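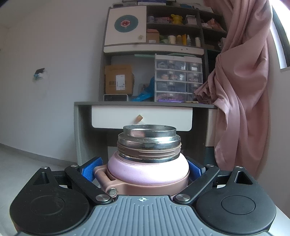
Zedcombe, 11 Dec 2019
By Thandeka Zwane

Round things! I have been looking forward to round things for weeks. Boxes are easy, boxes have nice flat sides and they sit still while you close on them, but a bottle is where you find out whether both fingers are meeting in the middle or one of them is getting there first.

The gripper is called Kassa now, by the way. The one before it was Mistura, which lives in a drawer and has donated most of its screws. Kassa is the hand-held version, so for the moment I am the arm, and I walk it up to things and squeeze. The linkage is the part I'm happiest with. Two black arms angling in, silver pivot screws top and bottom, and I redrew the brackets so many times that I dream in triangles. A full close takes 96 steps on my little scale, which I know means nothing to anybody else, but it used to be 180 and the difference in feel is lovely.

The blue pads are new too. My first set was smooth and I was so proud of them – they came off the printer perfect – and they were useless on anything with a curve. These have a texture, and on the pink bottle they press in on both sides with the bottle standing straight up between them. I took the lid off for this one because I want to try the neck next, and steel thread with a rubber ring round it is a very different thing to hold from that matte pink shoulder.

Things still on the list:

The left side has a tiny bit of play that I can feel but can't find. I've had the pivots apart 3 times. If you have built a linkage like this and know the trick, please write to me!

The crosshair target on top of the body needs to go on dead square, and I am going to make a jig for it this time instead of squinting.

I also want a proper wear test on the pads. The plan is 3000 squeezes, spread over a lot of evenings with the radio on, and then a look at the texture under a magnifier. By April I'd like Kassa bolted to a real arm in the shared workshop, where there is a bench that doesn't wobble and people who know much more about motors than I do.

Tonight it's the neck, and after that a mug, handle side first.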